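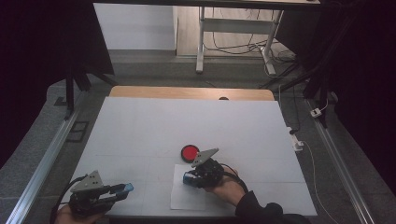

7/28/22

Pelon paper and print fair returns this October with over 55 makers

The Pelon Paper and Print Fair is back for its 12th year, and we are so pleased to say it will be the biggest one yet! Over 55 papermakers, printers and bookbinders will fill both floors of the Jusetti Hall for a whole weekend in October, with stalls downstairs and workshops up in the long gallery.

Last year 2,518 people came through the doors, many of them with children, and the drawing tables were busy from morning until closing. So this time the gallery will have more tables, longer sessions and a quiet hour at the start of each day for anyone who would like a bit more room.

Workshops include map drawing, simple bookbinding, lino printing and folded paper lanterns - all suitable for complete beginners. There are 236 workshop places in total. They are free, but they do need to be booked. Paper, pencils and tools are provided, although lino printers may want to bring an old shirt.

New this year is the Nasr Wall, a display of handmade papers from small mills, which visitors are welcome to touch. Wivex Press will also be bringing its hand-turned printing press, and everyone can pull a postcard of their own to take home.

Entry to the fair is free. The hall has step-free access from the car park, and the lift serves both floors. The café will be open all day for soup, sandwiches and a very good lemon cake.

Workshop booking opens on the fair website at noon on the first day of the month before the fair.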